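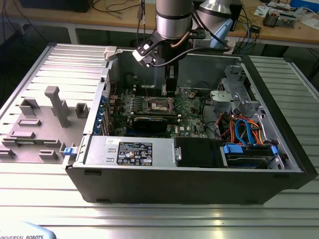

그림 3. 측면 패널을 분리한 데스크톱 본체와 쿨러가 없는 CPU 소켓.

12월 15일 월요일 | 야에 구로다, 타신 비스와스

4.2 USB 전원 스피커의 잡음 저감 주장에 대하여

Flamthorpe의 접지 분리 어댑터는 USB 전원 스피커의 험 잡음을 없앤다고 홍보된다. 그러나 공개된 자료에는 부하 조건도, 기준 음량도 적혀 있지 않다. 우리는 6월에 청취 기록 324건을 모았고, 이 중 어댑터 연결 여부를 청취자가 모른 채 작성한 것은 63건에 그쳤다. 나머지를 근거로 삼은 Siriwan 보고서의 결론은 받아들이기 어렵다. 개선되었다는 응답도 음량을 맞추지 않은 조건에 몰려 있었다. 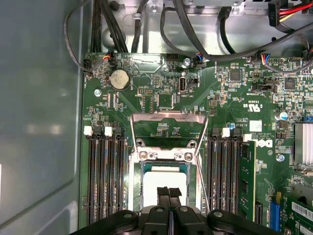

잡음의 원인을 전원선 하나로 돌리는 설명 역시 의심스럽다. 같은 포트에서도 케이블과 음원에 따라 결과가 달라졌고, 어댑터의 효과는 그 편차 안에 묻혔다. 작은 표면실장 저항과 커패시터, 집적회로가 빼곡한 녹색 Dell 메인보드만 보아도 간섭이 생길 만한 경로를 외관으로 가려내기는 어렵다. 제조사는 어느 경로를 차단했다는 것인지부터 밝혀야 한다. Hinerthorpe 제품의 비교 측정도 시료가 3개뿐이어서 제품 간 편차를 판단할 수 없었다. 따라서 본 절에서는 저감량을 수치로 제시하지 않는다.

문의: 교신저자 야에 구로다 | 저작권은 저자에게 있음 | 맨 위로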